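Features > Workshop > Grippers

Mawuli Sowah has spent June swapping fingers on a simulated arm, and he talks about it like a kid with a new bike. The job is plain enough: pick up a bottle beside a little rack, 181 tries per setup. The Murkmont controller needed 10 tweaks before he liked the way it closed - the Predska needed six - and he enjoyed every one!

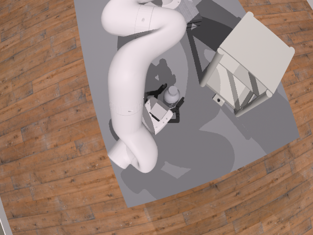
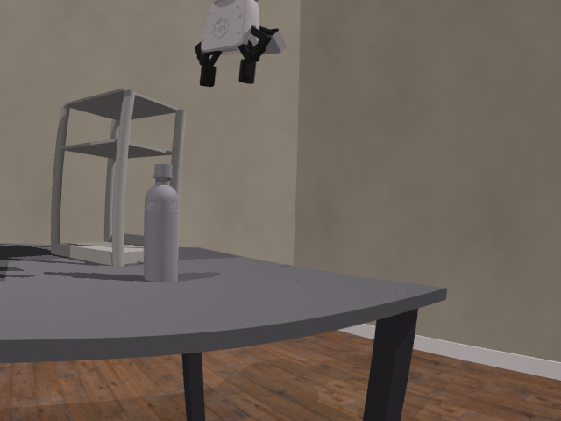 Lambrakis would rather see wider pads tested before anyone picks a favorite, and says so often.

News | Features | Reviews | Back issues
Contact us | Back to top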